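Domestic Interiors, Level 2
Handout 3: the dressing table and where to put it
Tutor: Filipa Seixas

Bring this on Saturday, I'm not printing more.

Recap from last time
Bedroom furniture goes in by size. Bed, wardrobe, then whatever people sit at. The dressing table always gets the leftover wall and that's why so many end up as a shelf for post.

Terms
Pedestal = the block each side of the knee space. Can be a matching pair or not. Kneehole = the gap. Apron = strip under the top, over your knees. Gisela asked is a vanity the same as a dressing table. For this course yes.

Picking the wall
- window to the side if poss, so light lands on the face
- not behind a door
- look for sockets BEFORE you draw anything
- skirting: measure how far it sticks out, the back of the piece wont sit flush

Sizes for the exercise
Kneehole 600 mm wide. Allow 200 mm clear at the side if drawers share a corner with the wardrobe. Everyone uses the same numbers or I can't mark it.

Drawers
Stacked drawers = small stuff on top, heavy stuff low. Small round knobs look nice, can be fiddly with hand cream on. Pull each one right out when you check a piece, look at the runners. Armindo's group forgot to do this with the Falcão chest and lost marks.

Curved tops
Harder than square ones. Measure the deepest point and both ends, then draw the curve between. Don't trace it off the catalogue pic.

Cables
Hairdryer, lamp, mirror light, phone. All want power in the same metre of room. Note any box or conduit on the wall, note any trailing lead on the floor, mark both on the plan in red. A power strip on the floor counts as a lead.

First picture: white dresser, curved top, drawers left, taller unit right. Second: conduit and floor lead. 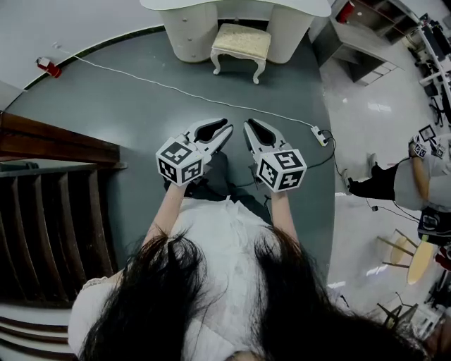
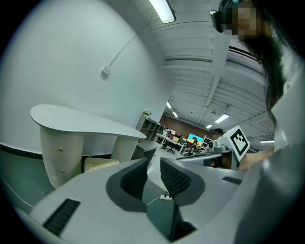 Exercise (hand in to Natália, tray by the door)
1. Plan at 1:20, dressing table on your chosen wall. Show the kneehole and the drawers open.
2. Red marks for power as above.
3. Short paragraph, why that wall. Half a page max, last year I had 81 pages of these to get thruogh.

Reading: Tavares handout on storage, the bit on runners only. Skip the varnish section, we do that in June.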